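Leave the practice board out

Writing this fast because the bus goes at ten past and I said I'd have it in by Saturday. So, fragments. Sorry.

My argument is simple. Every house, every classroom, every waiting room should have one board with knobs and pegs on it, and it should be left out on a table. Not in the cupboard. Out.

You know the kind of thing. Flat board, a knob to turn, a peg that goes in a hole, maybe a latch. Toddlers get them. Then at four or so they get taken away and we act like hands are finished. Done. You can use a spoon, off you go.

Hands are not finished at four. Mine weren't finished at forty. I broke two fingers two winters ago on the steps in Erneck and spent the spring learning how to pick up a coin again, and the thing that got me there was a board, a plain one, on the kitchen table next to the toast. Ten minutes while the kettle boiled. The hand clinic gave me a sheet of exercises too. I did the sheet maybe four times. The board I did every day, becuase it was there and my tea wasn't ready.

That's the whole case really. But people keep arguing with me so I'll go on.

Objection one, it's clutter. Murdo Galbraith said this to me at the Keselstead library meeting, quite loudly, when I asked for one to go on the reading room table. He wants clear surfaces. He has a thing about clear surfaces. I asked him what the clear surfaces were for and he said for reading on, fair enough. But the table by the window seats eight and I have never seen eight. There's room for a board the size of a tea tray.

Objection two, cost. The one the library looked at was $378, from a therapy catalog, and I agree that's silly. I made mine for a lot less, from a shelf and a bag of drawer knobs. The Zheng hardware store on the corner has a bin of odd knobs and dowels by the register. Get big knobs. Get at least one small peg, really small, smaller than you think, that's where the work is. A big knob is whole hand, shoulder even. A small peg is two fingertips and your full attention. You want both on the same board so you have to switch.

Objection three is the one that annoys me. It's for kids. Or, it's for old people. Somehow both, never anyone in between. My neighbor types for a living and can't thread a needle. My nephew can do 120 words a minute on a phone and needed me to undo the clasp on his own watch strap. I'm not laughing at him, I needed a video to fold a fitted sheet. We've just stopped doing small fiddly things and then we're surprised when they're hard.

And color matters, while I'm here. Mine was all one color at first and I kept losing the peg against the wood. Painted the parts and it was easier straight away. White board, bright pieces, plain dark table under it if you have one. Your eye goes right to the bit you want.

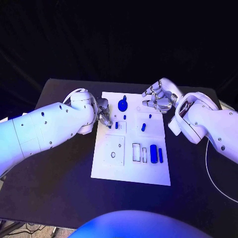 Blue knob near the top, small blue peg just below it, on a flat white board.

Look how plain that one is. A knob, three small pegs, a tiny piece, three cylinders, some holes and slots. I see boards for sale with bells, mirrors, a fake telephone, a zipper, and I think no, too much, you poke at each thing once and walk off. Fewer pieces. Big next to tiny.

The Kakomano center put one in their lobby last July, next to the leaflets. I sat there waiting for a form and watched a man in a suit turn a knob back and forth the whole time he was on the phone. Then he did the peg. Missed, did it again. Then he put his phone down and used the other hand – which is exactly what my therapist spent six weeks begging me to do.

So the library. There's a vote on it next month and I'd like people to come and put thier hand up. If the answer's still no I'll bring mine in and leave it on the window table myself, and Murdo can move it if he likes. It's got a handle.

Bus.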